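I fold on the bed. I know there are people with a proper laundry table, and I had one too, for a while, until it filled up with mail. The bed is big, it's flat, and if I start at 8 in the evening I have to finish or I can't go to sleep! Best motivation I've ever found.

## Clear it first, sort of

Pillows and cushions go to the head end, and whatever bags and odds and ends have landed there go along the side. I used to move everything off onto the floor and then trip over it with an armful of T-shirts. Now I just want a patch big enough for one shirt laid out flat with its sleeves open. 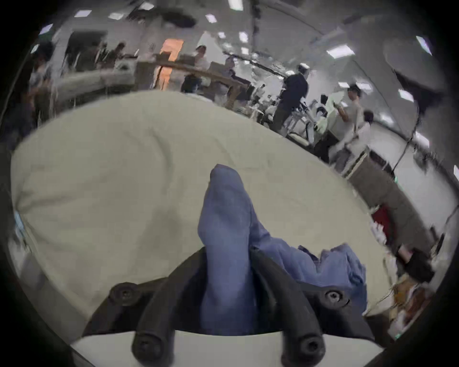 I do the small soft stuff first (dust cloths, washcloths, the old rags I clean the sink with) because it takes no thinking and the pile shrinks fast. Raggedy edges get folded to the inside. If a cloth is shedding threads all over my clean shirts, I snip them, and if it's still shedding next time it goes in the car for wiping the windshield.

## Check the pockets, then the sheet

Smooth the sheet with your forearm before you lay anything down, long sweeps from the middle out. A wrinkled sheet makes a wrinkled shirt, I swear. And keep tissues far away from dark clothes. One tissue through the wash and I'm picking fuzz off navy blue for a week.

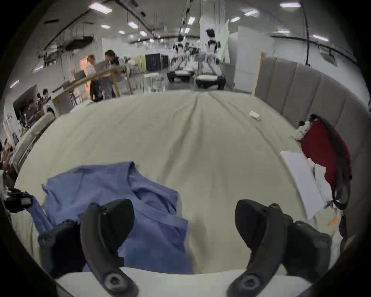 One reader wrote in to say she skips the flat fold completely and rolls her shirts, sleeves tucked in, because they stand up in the drawer and she can see every color at once. I tried it with my Joltia drawer bins and it does work for thin ones, but my heavy tees kept springing open like cinnamon rolls.

So I'm back to my way. Pick the shirt up by the two shoulders, hold it out in front of you, and give it one good snap. Then pull the top edge tight for a second and let the rest hang.
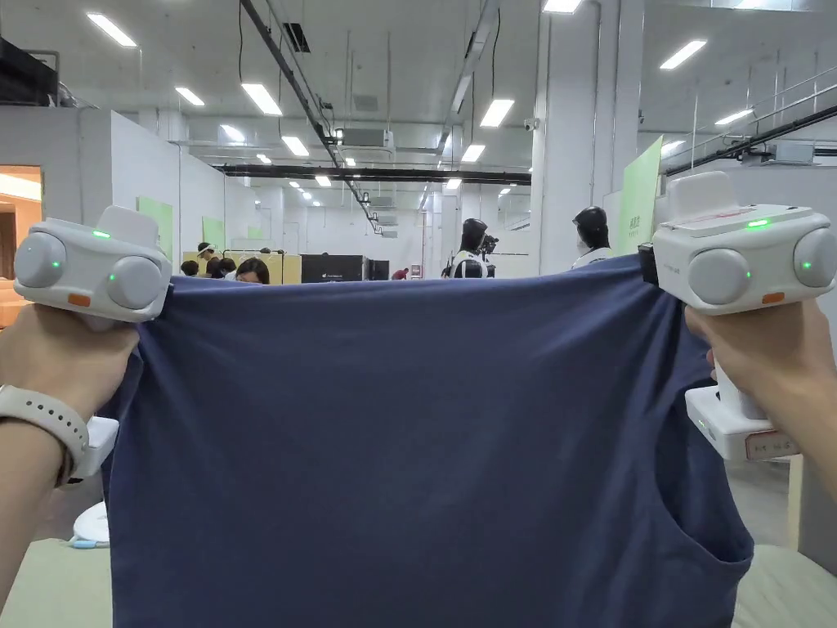

Lower it hem first and the back stays smooth all the way up. Sleeves in, sides to the middle, bottom up to the collar, and fold once more if your drawers are shallow like mine. Dark shirts go in one stack and light ones in another, and I carry them over before I start on the socks. The socks can wait until morning.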